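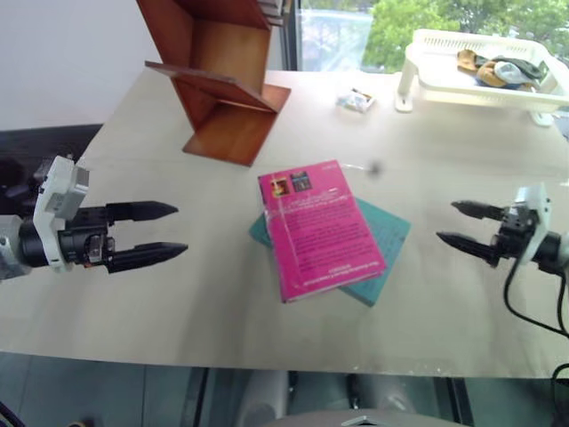

Photo: Heltham Reading Room

How to thin out a shelf of booklets and manuals without regretting it by December

Every house has a shelf where instruction booklets go to breed. Ours held the manual for a kettle we gave away, two copies of the Gutier boiler guide and a parish walks leaflet for a parish we have never lived in. When I finally took the lot down there were 134 items, and I had knowingly kept perhaps a handful of them.

The method below takes an evening. It can take a weekend if you insist on reading everything, and you will want to, because a pamphlet on limescale becomes gripping the moment you are meant to be throwing it out.

1. Clear a table

A proper table, please. The floor seems roomier until you have to get up off it. Wipe the table down and put your tea somewhere else, since old paper soaks up a spill faster than you can swear at it.

Bring everything over in one go, including the wad in the kitchen drawer. If you do the drawer "later", the drawer wins.

2. Sort by size before you sort by sense

Put big things at the bottom and small things on top, and don't look at the titles yet. It sounds daft, but it stops you reading, and duplicates tend to find each other when they are the same shape.

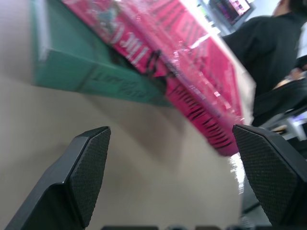
Plain, pale tabletop with room to sort.

3. Ask the dull questions

Go through one pile at a time. Do we still own the thing? Is this the only copy? Is there a guarantee stapled inside, and has it run out? Manuals often come in several languages bound together, so check you aren't about to bin the half you can read.

If it passes, keep it. If it fails, out it goes. If you find yourself saying "but it's quite a nice little booklet", put it to one side and come back when you are hungry and less sentimental.

4. Deal with the nice little booklets

Old programmes, guides to gardens, the recipe pamphlet that came with the Verbeke mixer and assumes you own a fish kettle. You are allowed to keep these. You aren't allowed to keep them with the manuals, where they will give the manuals ideas.

I keep mine flat in a shoebox, spines all facing the same way. Stand thin booklets upright with nothing to lean on and they slump, and after a year or so they will have a permanent stoop. 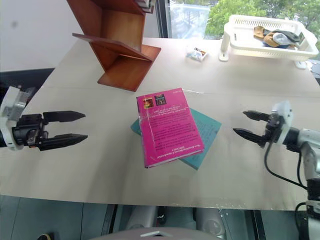

Two in a stack, at the middle of the table.

5. Store what's left

For manuals I use 3 card folders from Joseo, marked Kitchen, Heating and Everything Else. Everything Else is the fattest, as it is in life. Write the name of the appliance on the front of each booklet in pencil, large. Makers love to print the model number in letters an ant would struggle with.

Take out rusty staples with a blunt knife, lifting the legs from the middle pages first. Pull from the outside and you'll have the cover off.

6. Get rid of the rest quickly

Plain paper can go in the recycling. Plastic covers need to come off first, and so do the little discs that were glued inside the back. Anything with your address or bank details on should be shredded or torn up small. Then carry the bag out that same night, before someone in the house goes through it and rescues the kettle.

Related:
Getting the smell out of second-hand books
What to keep in a kitchen drawer (less)
Mending a torn page with tissue and paste
How to label a box so that you believe it later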